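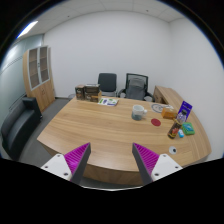

Page last changed: May, 4.16 pm

PRESS RELEASE - for immediate use

Clalix clears the desks at Skendside

Office furniture firm Clalix is taking its Clear Desk service to small offices across Skendside and Wotside this May. First bookings open now. Price held at the launch rate until the end of the month.

The idea is simple enough. One desk, one visit, 2 hours. Everything that has drifted on to the top gets sorted into keep, move or go, and the customer decides which. No new furniture to buy unless you want it.

Desks with a curved front are the ones we get asked about most. Lovely to sit at, plenty of room in the middle, but things creep in from the sides. Boxes stack up in the far corner. A booklet gets put down flat and stays there. Then the mug, then whatever came in the post, and before long the right hand side is full while the rest of the wood is mostly bare.

"People think they need a bigger desk and mostly they don't," said Alfie Kershaw, who runs the service for Clalix. "They need the one end sorted. We start at the busy side and work back to the corner. Mug stays, always. I'm not taking anyones mug."

Packages are the usual sticking point. Clalix will flatten empties, put full boxes on a shelf or in a cupboard, and label anything that has to stay on the desk top. Printed matter goes in a tray. Light wood gets a wipe down with a damp cloth and a dry one after, nothing stronger.

The service was tried out last winter with Bakhtiari, the Skendside bookkeeping firm, and carried on from there. 200 desks done so far. The aim is 500 by the end of the year - Wotside should make up a fair share of thsoe.

What's included:
- one visit to a single desk, any size
- sorting, wiping down, labels and one paper tray
- removal of cardboard and waste paper
- a short follow-up call

Not included: computers, cables, anything locked, anything marked private. Drawers by arrangement.

Offices with more than one desk can book them back to back, same price for each. Morning slots go first so ask early. We can also come after 5 pm if the room is in use all day.

Interviews with Alfie Kershaw can be set up through the Clalix press desk in Skendside. Please quote reference 416.

ENDS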